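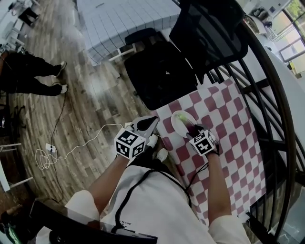 Projektbericht: Eindecken und Abräumen eines Esstischs als wiederholbarer Arbeitsablauf

1. Ausgangslage

Im Projekt Esutley wurde untersucht, wie sich eine einfache Haushaltstätigkeit so beschreiben lässt, dass verschiedene Personen sie in vergleichbarer Weise ausführen. Gewählt wurde der Umgang mit Geschirr am gedeckten Tisch. Die Tätigkeit ist allgemein bekannt, benötigt wenig Material und enthält trotzdem mehrere Griffe, die sich deutlich unterscheiden: Anheben, Umsetzen, Kippen, Abstellen. Die Arbeit entstand im Wahlmodul Arbeitsgestaltung, Bearbeitungszeitraum bis Juni.

2. Aufbau

Der Arbeitsplatz besteht aus einem Tisch mit rot-weiß karierter Tischdecke. Das Karomuster dient zugleich als grobes Raster: Abstellpositionen werden in Feldern ab der Tischkante angegeben, ein Maßband entfällt. Die ausführende Person sitzt an der Längsseite. Auf der gegenüberliegenden Seite bleibt ein schwarzer Bürostuhl mit Netzrücken stehen, er markiert den Platz, für den gedeckt wird.

Als Geschirr wird unter anderem ein weißer ovaler Teller verwendet. Die ovale Form wurde gegenüber runden Tellern bevorzugt, weil sich damit auch die Ausrichtung vorgeben lässt – Längsachse parallel oder quer zur Tischkante. Auf dem Teller liegt ein kleines hellgrünes Teil als Ladung. Verrutscht es beim Umsetzen über den Tellerrand, gilt der Durchgang als fehlerhaft.

3. Ablauf

Ein Durchgang umfasst das Anheben des Tellers, das Umsetzen auf die Zielposition und das Absetzen ohne Nachschieben. Danach wird der Teller in die Ausgangslage zurückgebracht und die Decke glatt gezogen. Falten im Stoff waren in den Vorversuchen die häufigste Störung, der Tellerrand hakt dort ein und zieht das Tuch mit. In der Anleitung nach Kustach ist das Glätten daher als eigener Schritt geführt.

Jede Sitzung bestand aus 18 Durchgängen. Längere Sitzungen wurden erprobt und verworfen, da die Abstellgenauigkeit gegen Ende merklich nachließ.

4. Auswertung

Insgesamt liegen fast 2000 Durchgänge vor. Davon wurden 89 als fehlerhaft gewertet. Der größere Teil der Fehler entfällt auf das Absetzen. Beim Anheben traten Fehler vor allem dann auf, wenn der Teller an der Schmalseite gefasst wurde und die Ladung auf der gegenüberliegenden Hälfte lag. Ein Griff an der Längsseite war unkritisch.

Die Angabe in Karofeldern hat sich bewährt, solange die Decke nicht verschoben wird. Zwei Sitzungen mussten verworfen werden, weil das Tuch nach dem Waschen um ein halbes Feld versetzt aufgelegt worden war. Seitdem wird die Deckenkante vor Beginn mit der Tischkante abgeglichen.

5. Offene Punkte

– Gläser und Besteck sind im Ablauf nach Kustach vorgesehen, wurden aber nicht in die Auswertung übernommen.
– Der Einfluss der Sitzhöhe ist nicht untersucht.
– Für das Abräumen gestapelter Teller fehlt ein Fehlerkriterium.
– Ein Vergleich mit einer glatten, beschichteten Decke (Sokness) ist vorbereitet, die Durchgänge stehen noch aus.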